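Grenik Street Tree Survey: data notes

Version 3 of the Grenik street tree records. It replaces version 2, which should no longer be used because of the species code error described under Known problems.

What this is

A table of street trees in the suburb of Grenik and the two adjoining pockets, Unach and Sotby. Each row is one tree on a nature strip, median or verge. Trees in parks, school grounds and private gardens are left out, even where the canopy hangs over the footpath. The records cover 432 trees on 51 street segments. A segment runs from one cross street to the next, or to the end of a court.

Files

trees.csv: one row per tree
segments.csv: one row per street segment, with start and end cross streets
species_codes.csv: four-letter codes with botanical and common names
changes.txt: changes between versions, newest first

All files are UTF-8 with comma separators. Text fields containing commas are in double quotes. Open species_codes.csv before you do anything with the species column.

Columns in trees.csv

tree_id: segment number, hyphen, tree number. Numbering starts at the western or southern end of the segment. Numbers are not reused when a tree is removed.
species: four-letter code. UNKN means the surveyor could not name it.
girth_cm: trunk circumference at 1.3 metres, in centimetres. For multi-stemmed trees this is the largest stem only.
stems: number of stems at 1.3 metres.
height_class: 1 is under 5 metres, 2 is 5 to 10 metres, 3 is over 10 metres.
canopy: good, fair, poor or dead.
wires: y if there are overhead powerlines directly above the crown.
kerb_m: distance from the centre of the trunk to the back of the kerb, in metres.
notes: free text, lightly edited for spelling.

Blank cells mean not recorded. A zero is a real zero.

How the measurements were made

Girth was taken with a cloth tape and read to the nearest centimetre. On sloping ground the height was set from the uphill side. Where a branch union or swelling fell at 1.3 metres, the tape went just below it and the notes column says so. Heights were judged by eye against a marked pole, and only the class was kept.

Species were named in the field from leaf, bark and fruit where there was any. Bagged leaf samples were taken from doubtful trees and checked indoors against the council planting list.
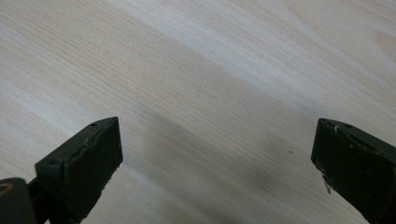
Grenik Urban Canopy Group, Records and Mapping Team

Most fieldwork was done in autumn, before the deciduous trees dropped their leaves. Segments in Unach were finished in July, so canopy scores there for planes, elms and crepe myrtles are unreliable and are best treated as blank. Evergreen scores in the same segments are fine.

Known problems

In version 2 the codes for narrow-leaved peppermint and willow myrtle were swapped in 91 rows. This is fixed.

Bottlebrush cultivars are all lumped under one code.

The kerb_m column is missing for the whole of Šimek Parade, where the kerb was being rebuilt.

Some 147 trees have no entry under wires. The question was added to the survey sheet partway through. Please don't read a blank there as a no.

Tree 17-06 appears twice in older copies. The duplicate has been taken out.

The survey is a single pass. It can't be used to work out growth rates, and canopy scores are a quick judgement from the footpath. They are no substitute for an arborist's inspection. If a tree looks dangerous, ring the council.

Changes in this version

Species codes corrected as above
Segment 44 split in two at the new roundabout, with the eastern half now 44A
Notes column cleared of house numbers and residents' names
Height classes rechecked for all trees on Sotby Road

Using the data

You may copy, share and adapt the files for any purpose, provided you credit the Grenik Urban Canopy Group and give the version number. If you change the records and pass them on, say what you changed.

Corrections are welcome. Send the tree_id, the column and what you think the value should be to Natália Trnka, who looks after the master copy. For a species correction, include a photo of a leaf and one of the bark. Corrections are held over and go in together with the next version.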